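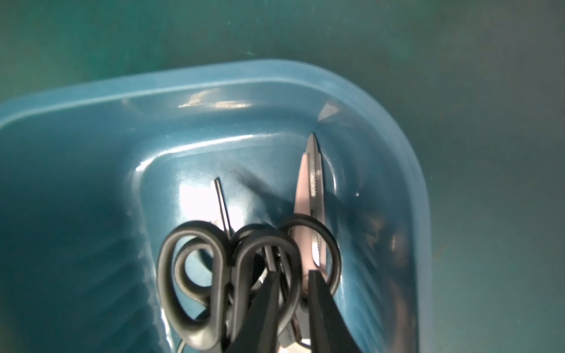 Blue bin, inside wall and rim.

31 August 2020
Workshop notebook, fishing tackle bench

Soft plastic worm batch, second go at the recipe for the Brerley trip. Last batch was too stiff. It looked fine on the hook but had no movement at the slow retrieve we use for redfin along the weed edge, so this time I changed the softener and left everything else alone.

Base is the Clastari medium plastisol, 300 mL. Softener went up from 2 caps to 3. Colour is the motor oil brown with a pinch of fine copper flake. Heated in short bursts in the old microwave, stirring between each one. It goes milky, then thick and lumpy like porridge, then clears. Don't pour at the lumpy stage. I did that in the first batch and the tails never filled.

Respirator on and roller door up the whole time. The shed still stank afterwards, so whoever is in next should leave the door up for a while before starting.

Mould is the Luris paddle tail, the aluminium one with the sticky hinge. Warmed it on the heater first and wiped the cavities with a bit of worm oil. Pour was cleaner down one side than the other. I think the mould was sitting off level. Needs a shim under the back foot, or move the whole lot to the other end of the bench.

Got 57 good ones. The rejects were mostly short tails and a few with bubbles at the head. All of those went back in the remelt tin.

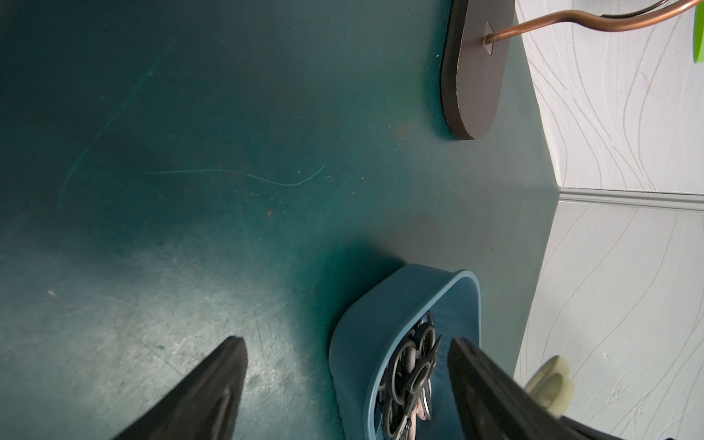 Let them cool flat before bagging. If they go in the bag warm they take a bend and keep it, and a bent tail makes the lure spin and twist the leader. Also keep them apart from the older hard-bodied lures. The plastics eat the paint, which is how we lost the finish on two good minnows last December.

Tested a handful in the tank on a light jig head. Tail kicks at a much slower wind than the first batch did. On the drop it gives a small shimmy and then hangs straight. Softer plastic does tear more easily at the nose, so expect to go through more of them if the fish are nipping. A dab of glue on the head collar helps.

Haven't tried these against the Trình worms yet. Those are softer again and have salt in them, so they sink differently and a fair comparison would need a lighter head. Will rig both on matching rods at Brerley and swap over at the halfway point.

To do:
Shim the mould and pour again without changing the mix.
Order more softener, the bottle is nearly done.
Oil the hinge.
Label the remelt tin with the colour. It is all brown so far and should stay that way.
Check the leader spools before packing, the lighter one felt rough near the end.

Recent entries
Retying the trace wallet
Reel service: drag washers and grease
First soft plastic batch, too stiff
Rod guide replacement on the light spin rod
Jig head weights for the weed edge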